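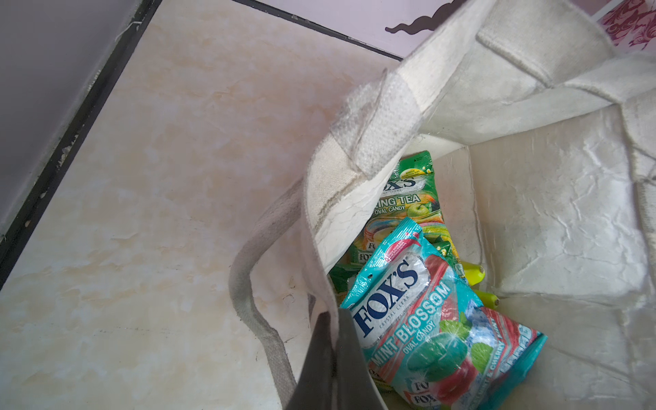 According to Mahlet Habte, we should have stopped the arm already at the first strange sound, and not only after the gripper closed too hard. She wrote this next to our fault log, and we agree with her now.

3. The fault in the unpacking task

Our group had to program a routine in which the gripper takes goods out of a shopping bag and sorts them into baskets. The routine was called Jultutier in our code. In October, during a night test, the fingers kept closing after they had already touched the object. The force limit was set to 50 percent, but the controller did not apply it. Theda Meinecke pressed the emergency stop. No person was hurt, and one finger pad had to be changed.

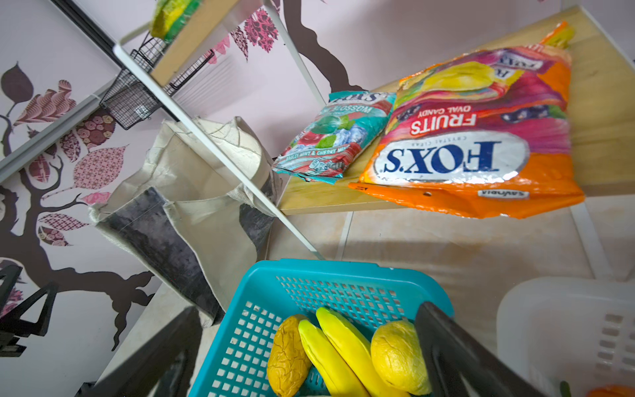 The reason was a restart of the controller. After each restart it loaded the factory values, and our limit was lost without any message. We repeated the grasp seven times with a restart before each one, and the limit was missing every time. This is a serious matter when the objects are different in size and shape. A lemon and two bananas can lie close together in the same blue basket, so the fingers have little space between them, and a wrong force value presses on the neighbors too. Eckhard Diekmann then wrote a check that reads the limit back before every grasp. If the value is wrong, the arm does not move.
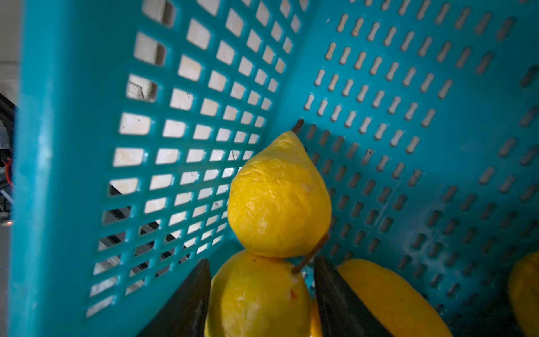 The check costs around 2 seconds per grasp — we accept this. A second weak point is still open: the check does not run when somebody moves the arm by hand control. Until this is solved, hand control is allowed only with a second person at the emergency stop.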